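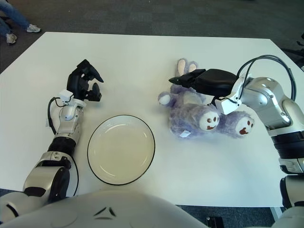
*Right hand on the purple plush toys, left one open by the plate. Cable loops at both wrists - see quote notes.*

**Bench gallery, two-arm unit - for the November budget round**

Quick page so everyone's pricing the same thing. More pics when Drita Hodžić gets back to me. Please read before you email about colour.

Notes against the shot:

- Table - white top, keep it. No money needed here.
- Grippers - Ploster quoted 478 a finger set, Covovora 600 but that includes freight to Ballarat. Want 2 spare sets, not one.
- Wrist cables - they stick out in a loop. Sleeving is 123 for the lot, cheap, just put it in.
- Props - plates and soft toys come out of petty cash, not the capital line. Keep reciepts.
- Lead time - Prendergast say 8 weeks from PO. Order has to go in before the Christmas shutdown or we loose the slot.

Service contract still unpriced. Flemimance want a site visit first, Drita's organising it. Leave that row blank in the spreadsheet for now - don't guess.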